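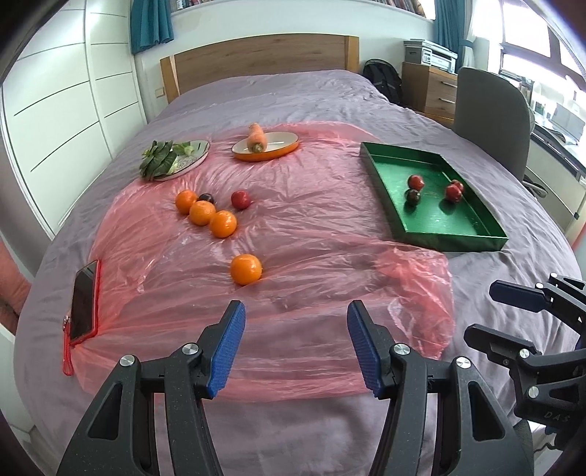 ## Corpus Plilletti – Discours politiques et écarts au texte préparé

Le corpus Plilletti réunit 277 allocutions de politique étrangère, chacune alignée sur la version écrite remise à la presse avant la prise de parole. Il est destiné à l'étude des reformulations, omissions et ajouts opérés à l'oral par les responsables gouvernementaux et parlementaires. La constitution du corpus a été assurée par l'institut Murkgate, avec l'appui du laboratoire Damasceno pour la transcription.

### Contenu

| Élément | Valeur |
|---|---|
| Allocutions alignées | 277 |
| Allocutions à double annotation | 69 |
| Langues d'origine | 8 |
| Catégories d'écart | 16 |

Chaque allocution donne lieu à deux fichiers texte (`prepare.txt` et `prononce.txt`) et à un fichier d'alignement au format TSV. Les interventions du public sont signalées par la balise `[salle]` et ne sont pas transcrites.

### Annotation

Les écarts sont relevés au niveau du syntagme. Le schéma distingue notamment la substitution lexicale, l'atténuation, l'ajout d'un destinataire et la suppression d'une mention de pays. Une substitution qui modifie la désignation d'un groupe religieux ou national reçoit en outre l'attribut `designation=oui`.

Les désaccords entre annotateurs ont été arbitrés en réunion ; les deux lectures initiales sont conservées dans le dossier `arbitrage/`. L'annotation a été réalisée dans l'outil Tevico, dont les exports bruts ne sont pas distribués.

### Limites

- Les versions préparées proviennent des services de presse. Certaines avaient déjà été révisées avant diffusion, sans que l'historique soit disponible.
- Les discours prononcés avec interprétation consécutive sont exclus.
- Les allocutions parlementaires sont nettement moins nombreuses que les déclarations de l'exécutif.
- Le corpus ne permet pas de conclure à l'intention de l'orateur – un écart peut relever du lapsus, de l'improvisation ou d'une correction tardive.

### Conditions d'utilisation

L'accès est ouvert aux établissements d'enseignement et de recherche après signature de la convention (`CONVENTION.md`). Toute publication doit mentionner le numéro de version employé. La rediffusion des textes intégraux est interdite ; les citations courtes restent autorisées.

### Mises à jour

La version courante, publiée en août, corrige l'alignement des discours comportant des tableaux ou des annexes chiffrées. Les signalements d'erreur sont à déposer dans le registre du dépôt, en précisant l'identifiant de l'allocution et la ligne concernée.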